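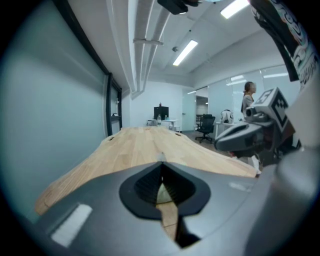 Nillar Allotment Association
Minutes, October meeting, started 7.10pm, hut

Present: Beril Güneş (chair), Ertuğrul Sönmez (minutes), plus plotholders as per sign-in sheet. Apologies: the Kılıçarslan family, plot 8.

1. Last minutes
Agreed. One correction, the path by the lower gate was to be strimmed, not "stripped".

2. Water
Mains off for winter from the last Sunday of the month. Anyone wanting to fill butts do it before then. Tap by the compost bays still dripping, new washer didn't hold. Beril to ring Brullex again re a proper look at the stopcock. They said they would come in August and didn't. If no answer this time, try someone else.
Question from the floor, can the dip tank be left full. Yes but lid on and weighted.

3. Money
700 in the account after insurance. Rents due end of month, a few still owing from last year, Ertuğrul to write to them. No rise proposed. Short discussion about whether there should be one, given skip hire. Left till spring.

4. Skip
Last one full by lunchtime, mostly carpet. Carpet is not allowed on plots, see rules. Agreed to one more skip before Christmas, green waste NOT to go in it. Also no tyres, they charge extra. Date to go on the gate when booked.

5. Vacant plots
2 to let, both at the top end, both bad for couch grass. 10 on the waiting list. Beril to show people round. Suggested we offer them as halves so new people don't give up by June. Agreed, 6 for, 2 against. Those against felt halves never get joined up again and we end up with paths everywhere. Noted.

6. Seed order
Going in with Juvau as before, discount if we order together. Forms back to Ertuğrul by next meeting, names in CAPITALS please, last year two lots of broad beans went to the wrong plot. Seed potatoes are a seperate form. Onion sets on the same form as the potatoes, don't ask.

7. Bonfires
Complaint from houses on the lane, smoke on washing. Reminder: November to Febuary only, after dusk, dry stuff only. Someone asked if one big shared fire would be better. Some interest. Hedgehogs raised. Whoever builds it has to move the heap on the day. Nothing decided, bring back next time.

8. Rats
Seen near the bays again. No cooked food or bread in compost. Hens on the middle plots, feed to be in bins with lids. Beril has had a word.

9. AOB
- Padlock code changes at the weekend, ask in person, don't put it in the group chat
- Wheelbarrow with the green handles missing, please just bring it back
- Leeks, rust on most plots this year, clear the tops off and don't compost
- Manure delivery, farm can't do it till the track dries out
- Kettle needs descaling

Closed 8.35pm. Next meeting same place, will be posted on the gate.

Actions
BG: Brullex, vacant plots, skip
ES: rent letters, seed forms, padlock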